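Notas para a palestra – "Natural" em relação a quê? Como se lê um rótulo de cosmética
Encontro de consumidores de Otport, sessão da tarde

Entrar sem slide. Perguntar quem comprou no último ano alguma coisa com a palavra "natural" na embalagem. Esperar pelas mãos. Depois perguntar quem sabe dizer o que a palavra garante. Não encher o silêncio, deixar estar uns segundos.

Dizer logo ao que venho: não vendo sabonetes, não tenho marca, e desconfio tanto da indústria grande como da banca da feira. Já fui corrigido por causa disto em Tedthorpe, onde metade da sala fazia sabão em casa e a outra metade achava que eu estava a defender os detergentes. Não estava. Estava a pedir provas aos dois lados.

Slide 2: as palavras da frente
"Puro", "suave", "sem químicos". Parar em "sem químicos". Sabão é gordura com soda cáustica, pelo menos na receita clássica. Sem reação química há um frasco de azeite e um saco de soda. Quem escreve "sem químicos" num sabonete ou não sabe o que vende ou conta que o comprador não saiba.

"Dermatologicamente testado": testado por quem, em quantas pessoas, com que resultado? A expressão, sozinha, não diz se o teste correu bem. (Costuma haver risos aqui. Se não houver, seguir.)

Slide 3: o levantamento
Fomos às lojas de Planstead e lemos 104 rótulos. Não é uma amostra representativa e convém dizê-lo antes que alguém o diga por mim. O que me interessou foi a distância entre a frente e o verso. Na frente, a flor. No verso, a lista de ingredientes em letra miúda, e a flor quase sempre perto do fim, entre o perfume e o corante. A ordem da lista conta: o que vem primeiro é o que há mais, embora abaixo de um por cento a ordem possa ser qualquer uma.

Slide 4: a cor e o aspeto 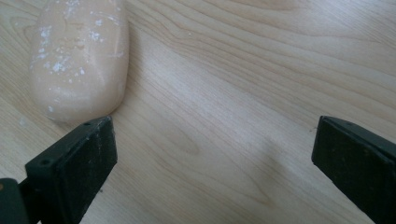 Barra de sabonete cor-de-rosa pálido, com pintas esbranquiçadas na superfície.

Perguntar à sala: natural ou industrial? Deixar que respondam os dois campos. A cor tanto pode vir de uma argila como de um pigmento sintético, e a olho não se distingue. Com as manchas brancas é igual: já ouvi chamar-lhes prova de fabrico artesanal e já ouvi chamar-lhes defeito. Sem análise, nenhuma das duas coisas é conclusão. O aspeto rústico também se fabrica, se houver quem pague por ele.

Slide 5: o preço
Comparar sempre por 100 gramas. As barras "artesanais" são muitas vezes mais pequenas do que parecem dentro da caixa. Não dar valores em euros, da última vez passámos o resto da sessão a discutir supermercados.

Slide 6: os selos
O caso Ó Dubhghaill. A marca tinha na caixa um selo redondo com folhas, muito bonito. Escrevemos a pedir o caderno de encargos. Responderam que o selo "traduz os valores da casa". Ou seja, desenharam-no eles. Há selos sérios, com auditoria e regras publicadas, e há autocolantes. Conselho prático: procurar o nome da entidade e um número de certificado. Se só houver folhas, são folhas.

Atenção ao tom. Não acusar a marca de mentir – o que lá estava escrito não era falso, era vazio.

Slide 7: e a pele?
Vão perguntar se o natural faz menos mal. Resposta curta: depende da substância e da pessoa. Há óleos essenciais que provocam alergias de contacto. Quem tem queixas deve falar com um médico e levar a embalagem. Não dar conselhos individuais, mesmo que insistam no intervalo.

Fecho
Pedir que virem a embalagem antes de pagar. Folhas com o glossário à saída, confirmar se chegam para todos. Perguntas: quinze minutos, cortar se voltar o tema do flúor.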